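Simulated tabletop cells — how strict should the house rules be?

dorkik_bench
Hello all, and sorry for the ramble. At Skevura we're writing good practice for simulated arm work, and my draft says every trial is viewed both wide and close up before it counts. Same table both times:

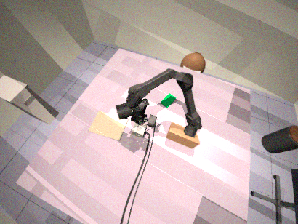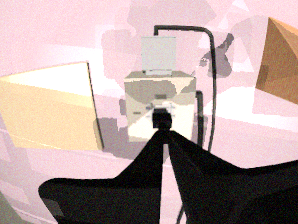

Replies (3)

sauerland_sue
Lovely idea, but I'd put cables in the rules too. There are two by the base in your wide view — do you have a minimum clearance?

hastemero
I'm afraid I disagree about checking every trial. We run 1,000 and look at 24, picked at random, and I'd sooner fix the lighting. That white glare beside the long orange-brown block would bother me far more.

dorkik_bench
Fair point on the glare! I'll add a lighting rule, but I'm keeping both views for the first 40.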